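Most of the rule book at Rorden fits on two sheets of paper taped inside a cabinet door. It covers who may stand near a two-armed robot, how the table is laid before a run, and what gets written down afterward. Stuart Pickering wrote the first version in April, after a month in which the arms worked well enough but the records did not.

"We had 536 runs and we could fully trust 300," he says. "The rest had something missing. Usually it was a note on how the table started out."

The rules that came out of that are dull, and they are meant to be. One person runs the robot and one person resets the table, and they don't swap partway through a session. Hands stay off the table while the arms have power. The stop button is tested at the start of each shift and the test is signed for.

Grippers get their own paragraph. Fingers are checked for play every 46 runs, and a loose one ends the session even if the last run was clean. Labels on the joints may be written by hand, but they have to match the maintenance log.

Sorting work has the longest section. Loose pieces go down at mixed angles, some flat and some tipped over, so the arms don't get the same easy pick each time. Bins already have blocks in them when a run begins. Other soft items may stay on the table, toward the back, as long as they are listed.
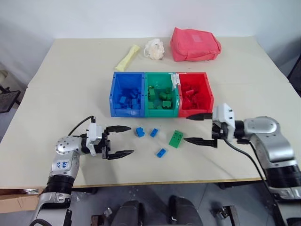
Ilídio Serrano thinks the list of extra items is where such rules tend to fail. At Simões, he said, people kept it up for a few weeks and then began copying the previous day's entry. His fix was to have the second person read the list aloud before the first run - slow, but it caught mistakes.

Pickering has since added that step. The third version of the rules takes effect at Rorden on Sep 10, 2026.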